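December
By Rizwan Sultana
2 min read

I'd been meaning to get out to the Kullbridge open day for years, so when the Undstead bus pulled up right at the gate I took it as a good sign (and there was tea!).

Our host, Jayawardena, began with the house rules, and I must say I enjoyed them more than I expected. Every home trial has a written task sheet, and the person running it reads it aloud before the robot is powered up. Two people must be present, one of them with a hand on the stop button and no other job at all, not even taking notes. Visitors stay three metres back. Any stop, however small, goes in the logbook, which had reached entry 339 and makes surprisingly good reading.

We had a long and friendly chat about laundry, of all things. Their rule is that the washer has to be finished and switched off at the wall before an arm goes anywhere near the drum. Hirko, the lab next door, has borrowed the same wording, and I've come home wanting a copy for our own workshop, where the rules still live on a curling sheet behind the door. 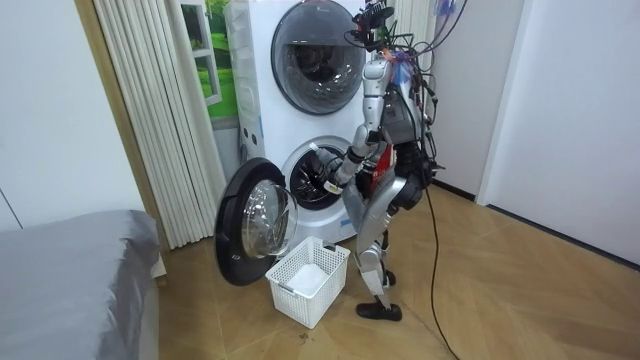
Reaching into the lower drum, with the basket below the open door.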